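Tips for teaching laundry folding with hand-held grippers
Workshop notes, last changed 27/10/2025

I have collected these tips during my first season of recording demonstrations, and I put them here because the people who begin after me ask the same things. They are for the hand-held type of gripper, where you carry the jaws yourself and do the task as the robot should later do it. If you steer an arm from a distance with a controller, tips 4 and 6 are still good for you, the others less.

1. Prepare the surface before the clothes

Use something soft under the garment. On a bare table top the jaws knock against the hard surface when you try to take a thin hem, and you start to lift your wrist too early. A mattress with a fitted sheet over it gives a little when you press, so the lower jaw can go under the cloth.

Choose a sheet in a plain colour which is far from the colour of the clothes. We fold blue things on pale green. Grey on grey is a bad idea, also for your own eyes after an hour.

Wrinkles in the sheet are allowed. I used to pull it flat before every recording and I lost a lot of time with this. Now I only check that no fold of the sheet stands so high that I could pinch it together with the garment.
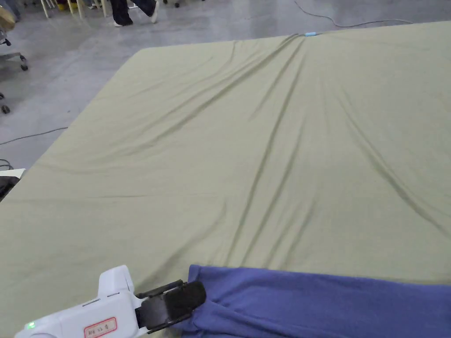

2. Take the edge, not the middle

Close the jaws on the hem or on a seam. If you take cloth from the middle of the garment, it makes a tent and the rest follows in a direction you did not choose. Two fingers' width of fabric between the jaws is enough. With more, the cloth makes a thick roll and does not lie down well when you open.

Keep the trigger pressed until the cloth touches the surface again, then open slowly. A quick opening throws the hem back, especially with light cotton.

3. Look after the fingers

Dust from the clothes goes into the joints. Wipe the fingers with a dry cloth before each session and turn every screw lightly with the key to feel if it has become loose. On our Plurer grippers the two screws near the tips loosen first. I do not use oil, as it finds its way to the laundry.

Loose threads are the other problem. Cut them off the garment with small scissors, never pull them with the jaws.
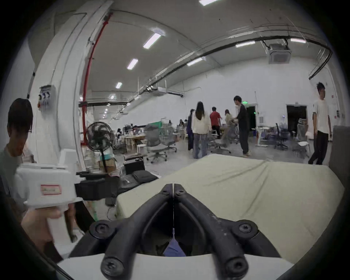

If a thread is already caught between the tips, open the jaws fully, switch the gripper off and take it out with tweezers. Do not close and open many times in the hope that it will fall. I did this once and the thread wound itself behind the pad – it took me longer to remove than the whole recording had taken.

4. Decide the order and say it aloud

Before you record, fold the garment one time with your bare hands and say each movement: left sleeve in, right sleeve in, bottom to top. Then do the same with the grippers in the same order. When I changed the order in the middle of a series, the model learned something between the two, and the sleeves ended up under the shirt.

In July I made 174 recordings of one shirt and had to throw away 65 of them, nearly all for this reason. Write the order on paper and put it where you can see it while you stand.

5. Start from an untidy position too

A garment that always begins flat teaches only the easy half. Drop it from the height of your elbow and work with what you get. For a twisted sleeve, hold the body down with one gripper near the armhole and pull the sleeve outwards with the other, low over the surface. Do not shake. Shaking looks natural for a person, but it is difficult to repeat with an arm.

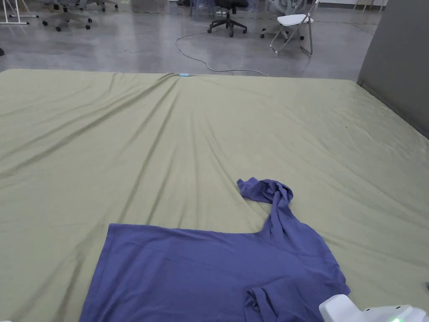 Valentin Kuster wrote to me about this tip and he does not fully agree. He says that with beginners he would wait with the untidy starts until they can do 2 clean folds one after the other, otherwise they learn to hurry and the corrections become part of the demonstration. He also prefers to untwist the sleeve from the cuff end, a short piece at a time.

I think he is right about the beginners. About the cuff I am still not sure, with long sleeves it works well and with short ones there is not much to hold.

6. Move slower than you want

Half of your normal speed is a good start. Make a small stop before each grasp and after each release. Do not stand still for long in the middle of a movement, the pause will be learned as well.

If you make a mistake and repair it calmly, keep the recording and mark it as a repair. If you repair it in panic, delete it.

7. Long sleeves

Bring the sleeve out to the side first, until it lies nearly straight, and only then fold it over the body. Pinch the cuff and not the arm part. The cuff is thicker, so the jaws hold it without much pressure. Lift only as high as you need to clear the surface. 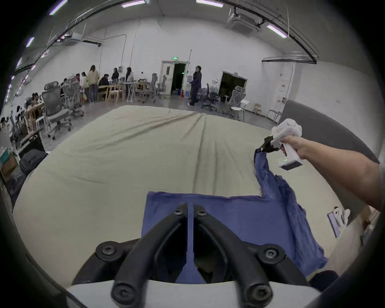 Jaws on the cuff, sleeve kept low over the table.

8. At the end of the session

Charge the grippers on the shelf and not on the folding surface, where the cable comes under the sheet. Put the garment back in its own bag, with the number of the last recording written on it. Esperanza Hutchins uses a clothes peg with a paper tag for this and I have copied it from her.

Wash the garments rarely, but write down when you do. Freshly washed cotton is stiffer and folds in another way, and you will want to know this later when the results change.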